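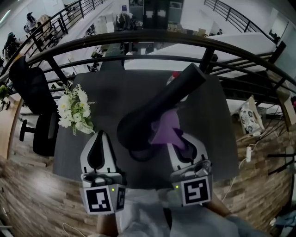
Solter Facilities and Workplace Team

Speaker notes: Care of shared items on the mezzanine

Slide 1. Scope
Covers the hair dryer, the cleaning cloths and the table plants. Desks and chairs are in the Manlow handout. Pause for latecomers.

Slide 2. Hair dryer
Unplug before wiping. Let the barrel cool fully. Wipe from the nozzle toward the back with a dry cloth, turning the cloth as it picks up dust. No spray on the body. Lint on the intake grille comes off with a soft brush. Log the job under item 1551.
Point out the purple cloth by the dryer on the table. Purple is for dry work only.

Slide 3. Artificial flowers
White petals show dust early. Dust from the center outward, leaves last. Do not wash the stems.

Slide 4. Cloths
Fleece holds lint until it is laundered. Shake out over a bin, away from the railing. Fold once, no knots. Wash separately from cotton, no fabric softener, air dry. Reorder code is 3220.

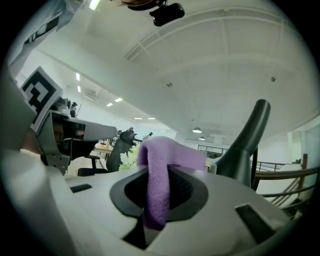 Can a fleece cloth be used on the dryer while it is still warm?
Wait until the barrel is at room temperature, then wipe it.

Slide 5. Returns
Cloths go back to bin 700 by 4 p.m. Damaged cords are tagged and sent to Panicker. Take questions, then hand out the sign-up sheet.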